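Questions I get about buying used computer parts, mostly from folks who found my listings through the Dinordale swap board. Updated June 17, 2018.

## Do you ship?

Yep, anywhere in the lower 48! Small stuff goes out in padded boxes, and I do a post office run twice a week (more in August, when everybody is heading back to school and wants a cheap upgrade).

## Is a used graphics card a bad idea?

I don't think so, and I've bought plenty of them myself. 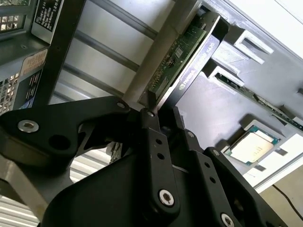 Ask the seller how old it is, ask for the receipt, and check your power supply before you pay. I once paid $195 for a card and then another $43 for a power supply that could run it. Oops.

## Can I just buy a whole tower and fill it up?

Sure, that's my favorite way to do it. Look up the board model first so you know which processors and memory it takes, then add up the total. My last one came to $244, nearly what a refurb costs.

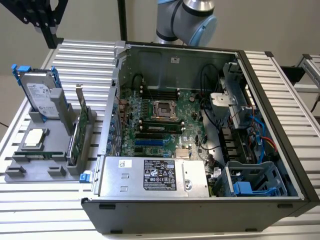
*Opened tower with an empty CPU socket and one memory module seated.*

## What if my part doesn't work?

Write me within seven days and I'll refund you. Keep the box, please!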